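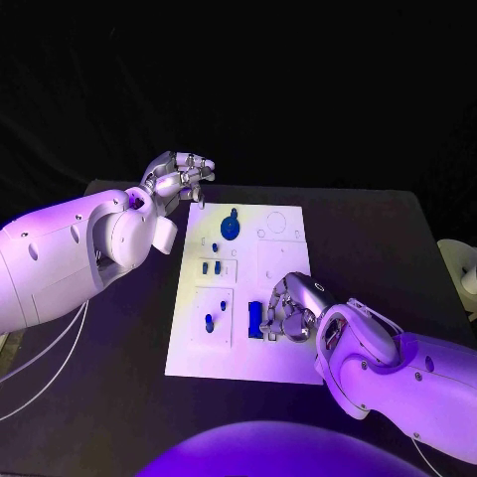
Reading time: 4 minutes

Sorting small parts on a flat board: tips for the workshop table

If you have ever put a cabinet hinge back together and found yourself one little screw short, you already know why I have a soft spot for sorting boards. I used to throw every loose part into a coffee can, and then every project began with tipping the can out on the table and pushing things around with one finger until I gave up and drove to the hardware store. These days I lay the parts out flat on a light-colored board with a place marked for each one, and I can't tell you how much calmer my evenings are.

The board can be nearly anything flat and stiff. I've used the back of an old picture frame, a shelf left over from a closet, and for one summer a cookie sheet with paper taped over it (don't, the lip gets in the way of your hands). White is best, in my opinion, and best of all on a dark table, where you can see the edges of the board without thinking about them and a washer that rolls off it doesn't vanish into the wood grain. My own table is painted charcoal. I did that in February with a leftover quart and two coats, and it has held up nicely.

Draw before you drill. Set each part down where you would like it to live, trace around it with a black marker, and leave it there overnight. In the morning you will almost certainly want to move half of them. I like the big things toward the back and the fiddly ones up close, and I leave enough space between neighbors for a thumb and finger to get in on both sides. That last bit matters more than you'd think! My first board was so tightly packed that every time I picked up one peg I knocked over two others.

Once you're happy with the drawing, decide which parts need something better than an outline. Flat pieces are fine lying on their tracing. Pegs and anything round want a hole, or a small raised plate with a hole in it, glued down where the tracing was. Make the hole a hair bigger than the peg. You want it to drop in, and you don't want to be wiggling it when your hands are tired.

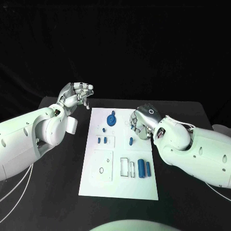

Blue parts on a white sheet, with black outlines to go by.

Color is worth a little thought too. If you have any say in the matter, pick one strong color for the loose pieces and keep the board itself plain. When I got my Kever peg set I was tempted to buy the mixed pack, all cheerful like a box of crayons, and I'm glad I talked myself out of it. With everything the same color, a missing piece shows up as a bare outline right away. If you need to tell sizes apart, write the size on the board next to the outline in small letters and cover it with clear tape so it doesn't rub off.

Lighting deserves a mention. A lamp directly overhead bounces off a glossy board and straight into your eyes, so bring it in from the side. I hung a piece of dark cloth behind my table years ago to hide the water heater, and it turned out to be the nicest thing I've done for that corner of the basement, very restful to look past when you're hunting for a tiny thing up front.

Keep the board from sliding. Four dots of rubber shelf liner underneath will do it, or a damp dishcloth in a pinch. I also run any cords off to the sides of the table and never across the front, where a sleeve will catch them sooner or later. 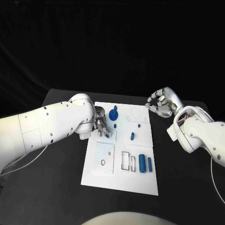 When you put things away, do the smallest ones first, while you still have some patience. Hold a peg near its top, bring it over the hole, and let it down straight. If it won't go, lift it out and start over instead of pushing, and check the hole for sawdust. A dry toothbrush clears that out beautifully. I keep mine in a jar on the windowsill with the marker and a spare roll of tape.

For storage, slide the whole board into a shallow drawer or an under-bed box. The Skultside drawer I use is a touch too deep, so I folded an old towel into the bottom to bring the board up to where I can reach it. Wipe the surface now and then with a barely damp cloth, going gently over anything glued.

Updated 2023-10-01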